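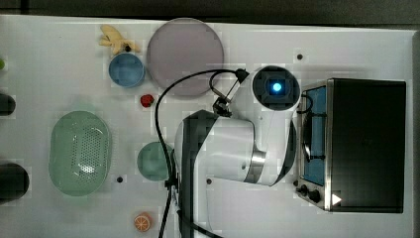
**Departamento de Organización Industrial – Grupo de proyecto Drollance**

Informe del proyecto de curso. Autora: Ditte Snorradóttir. Compañeros de grupo: Bhavana Kulkarni y Satish Bhat.
Entregado el 17 de agosto de 2020.

## 1. Tema y pregunta

Nuestro proyecto estudia cómo cambia el trabajo diario de un equipo cuando una parte de las tareas manuales pasa a un brazo robótico. Elegimos el taller de pruebas de Husel, sala 3003, donde el equipo prepara al brazo para coger y dejar objetos de cocina sobre una mesa blanca: platos, un escurridor, fruta de juguete, un horno pequeño. La empresa quiere usar más tarde el mismo método en el comedor de su edificio de Grusum.

La pregunta que nos dio el profesor era: ¿qué hacen las personas durante el turno cuando el brazo hace los movimientos? Antes de la visita yo pensaba que la respuesta sería «vigilar». Después de las entrevistas me parece una palabra demasiado pequeña.

## 2. Cómo trabajamos

Estuvimos en el taller durante dos semanas, siempre en el turno de mañana. Hicimos seis entrevistas y tomamos notas junto a la mesa. Satish apuntaba los tiempos, Bhavana escribía lo que decían los operadores y yo dibujaba la posición de los objetos al comenzar cada serie. Mis dibujos no son bonitos, pero sirvieron para comparar.

Una serie completa tiene 100 intentos. Entre un intento y otro, una persona coloca de nuevo las cosas, comprueba que ningún cable está en el camino y anota el resultado en una hoja. Al principio calculamos solamente el tiempo en que el brazo se mueve, y fue un error. Tuvimos que repetir la tabla completa, incluyendo también la preparación.

El intento que seguimos con más detalle fue el de la botella roja de kétchup. La pinza la sostiene inclinada por encima del horno, y el operador tiene que decidir si el agarre es bueno o si conviene parar. La caja amarilla con el botón rojo de parada está fuera de la mesa, detrás del riel azul del borde. Thirumalai Fernandes, el operador con más años en el taller, nos enseñó cómo se coloca él para tener siempre la mano cerca.
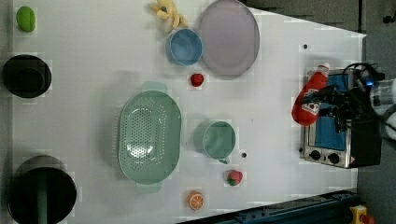

## 3. Lo que cambia para los operadores

**El cuerpo.** Los entrevistados dicen que se cansan menos los brazos y más los ojos. Antes, en el comedor, Fernandes levantaba cajas y ollas toda la mañana. Ahora está de pie junto a la mesa, mira, coloca y vuelve a mirar. Él pidió una silla alta y todavía la espera.

**El ritmo.** En el comedor el ritmo lo marcaba la gente que llegaba a comer. En el taller lo marca la serie. Ajith Rodrigues, operador desde octubre, nos contó que al principio no se atrevía a interrumpir una serie para beber agua – pensaba que los datos se perderían. No es así, se puede hacer una pausa en cualquier momento, pero esta información faltaba en su formación.

**El conocimiento.** Esta parte me sorprendió más. Los operadores saben muchas cosas que no están escritas: en qué posición una taza rueda, qué mango engaña a la pinza, cuándo dos objetos están demasiado juntos. El programa Murthy, con el que se registran los resultados, tiene un campo para «éxito» y otro para «fallo», y ninguno para comentarios. Rodrigues escribe los suyos en un cuaderno propio.
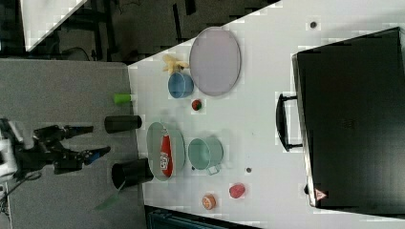 Nuestro grupo discutió mucho si colocar objetos es un trabajo cualificado. Bhavana decía que sí desde el primer día; Satish y yo dudábamos. Cambié de opinión cuando intenté preparar una mesa yo misma y Fernandes la corrigió casi entera. Una taza verde menta tumbada, con el asa hacia un lado, pide un agarre muy distinto del de una taza de pie. Un paquete rojo alargado dentro de una fuente ovalada tiene el borde de la fuente a su alrededor, y los dedos de la pinza necesitan sitio para entrar. También un maletín negro grande encima de la mesa cambia el espacio disponible. Elegir estas situaciones, y variarlas sin repetir siempre las mismas, es una tarea que hace el operador con su experiencia.

## 4. Propuestas a la empresa

- Añadir a Murthy un campo de texto libre, que los operadores puedan llenar en su propio idioma.
- Explicar las pausas por escrito en la primera jornada de formación.
- Alternar la preparación de la mesa y el registro entre dos personas dentro del mismo turno.
- Invitar a los operadores a las reuniones sobre el comedor de Grusum – hasta ahora reciben el acta, pero no participan.

## 5. Límites

Hablamos con pocas personas y todas del mismo turno. Tampoco pudimos visitar el comedor, que estaba cerrado en esas semanas, y lo que escribimos sobre el trabajo anterior viene solo de las entrevistas. La tabla de tiempos corregida y las hojas de notas de Satish están en el anexo.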